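Lurnine Simulation Kit Now Open to Partner Laboratories

The Office of Shared Research Facilities is pleased to announce that the Lurnine household simulation kit, supplied by Pomis, is available to member laboratories as of Wednesday, November 24, 2021. The kit was reviewed during October by a working group led by Darnell Park, and the terms of access described below follow from that review.

Lurnine is a software package for building and testing two-armed manipulation tasks in simulated kitchens. It includes a set of room layouts, a library of appliances and food items, and a humanoid robot model with two multi-fingered hands. Users may place objects, define a task, run it under a learned or scripted controller, and store the results in a common format. The package does not require physical hardware, and laboratories that do not own a robot are eligible to apply on the same terms as those that do.

The working group gave most of its attention to the appliance tasks. These involve moving parts, such as drawers, doors and lids, and they have been the main source of requests from member laboratories over the past year. The task chosen for the review was the loading of an air fryer. The robot is given a carrot on a plate and an air fryer on the same counter, and it must open the basket by its handle, transfer the carrot, and close the basket again. One hand is generally assigned to the food and the other to the appliance, although the kit does not enforce this division.

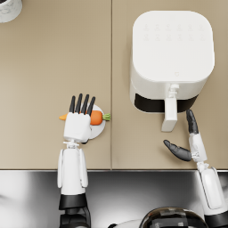 Each layout can be varied by the user. The position of the plate, the position of the appliance and the finish of the counter may be fixed or drawn at random at the start of a trial. The reviewers ran 3,000 trials of the air fryer task with random placement turned on, and 2,057 of these were completed by the reference controller supplied with the kit. Failures were recorded at two points in particular: the closing of the fingers on the drawer handle, and the release of the carrot into the basket. The full record of trials has been deposited with the Villanueva data service and may be consulted by any member laboratory.

In its written findings, the group judged the contact behavior of rigid objects to be suitable for teaching and for early-stage research. It was more reserved on the subject of soft or easily deformed foods, which the present version treats as solid bodies. The group also noted that the documentation on hand control is brief, and that new users will need to consult the sample tasks in order to understand how finger commands are grouped. Pomis has been informed of both points.

"The value of the kit lies in the time it saves at the start of a project," Mr. Park wrote in his cover letter to the findings. "A laboratory can decide whether a task is worth attempting on hardware before it has reserved any hardware."

Access is offered at two levels. The standard level provides 40 hours of computing time per month on the Prundska cluster, together with the full library of layouts and objects. The extended level provides 90 hours and allows laboratories to import their own appliance models. There is no charge for the standard level during the current academic year. Charges for the extended level are set out in the schedule of fees.

Applications should be made by the head of the laboratory and should state the intended tasks, the number of users and the level requested. Laboratories that already hold an account on the Prundska cluster may use their existing credentials and do not need to register again. Student users must be named on the application and must complete the introductory exercise before they are given permission to submit trials.

Questions regarding eligibility and fees may be directed to Birdie Thibodeaux in the Office of Shared Research Facilities. Technical questions should be sent to the Lurnine support desk at Pomis, with the name of the laboratory and the version number of the kit included in the message.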